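Kitlow Bench Kit: Kitchen Playset Conversion

Home > Workcells > Tabletop > Kitchen conversions

The Kitlow Bench Kit turns a child's play kitchen into a fixed workcell for a small arm. It supplies the side plate, the clamp rail, the cable set and the block pack. The arm and the playset are bought separately.

Prototype build, Ellwood shared workshop. Colored blocks on the black stovetop, sink to the right:

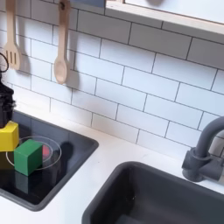
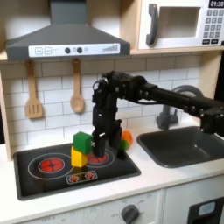
What the kit does

A play kitchen has a counter at a usable height, fixed features for position reference, and a back wall that stays put. It is also light and bolted together with soft fasteners. Under a moving arm it walks across the bench. The kit ties playset and arm base to one rail so that they shift together or stay still. Calibration then survives a bump, within limits. If the rail itself has been moved on the bench, only the overhead camera needs to be registered again.

Included

Side plate, steel, drilled for the Flustness base pattern
Clamp rail, 678 mm, aluminum, slotted full length
3 bench clamps
2 counter brackets with rubber pads
Cable set with strain relief
Block pack, painted wood, mixed colors
Printed drill template

Not included

Arm, gripper, controller, power supply, playset, camera mounts. The Plunis overhead mount fits the rail slot without an adapter.

Fitting

Assemble the playset completely before starting. Remove the right side panel screws one at a time and replace them with the long screws from the cable set bag. Tape the template to the panel with its top edge level with the countertop. Drill from the outside. Go slowly on the last few millimeters, as the panel tears out easily on the inner face.

Bolt the side plate on finger tight, slide the rail under it, and clamp the rail to the bench. Tighten the plate last. Check that the arm base is square to the front edge of the counter before running anything.

Route the cables behind the panel. Leave a service loop at the wrist and another at the base. A loop that is too short shows up as a drift in wrist angle at full reach. A loop that is too long catches on the utensils.

Reach and clearance

With the arm base on the right, the gripper has to clear the faucet to reach the stove. Set a keep-out volume over the whole sink area, faucet included, and approach burner positions from above. The minimum clearance we use between link and faucet is 70 mm. A lower setting works at slow speed but leaves nothing for overshoot.

Do not command downward force against the stovetop. The counter flexes, and the flex reads as contact at the wrong height. Set the floor of the workspace 2 mm above the surface and let the fingers close on the sides of the block.

Surface notes

Glossy stovetops reflect the blocks. Color thresholding can pick up the reflection as a second object. Mask by height if depth is available, or move the lamp. Clear dishes are poorly detected by most depth cameras and are best given a fixed position in the program.

Compatibility

Arms using the Flustness base pattern fit directly. Other bases need the blank side plate, sold separately. Playsets with a molded one-piece body are not supported; the brackets need a flat panel edge.

Revision

Rev 3, February. Rail slot widened, rubber pads replaced with a harder compound. Rev 2 brackets fit the new rail. Rev 2 clamps do not.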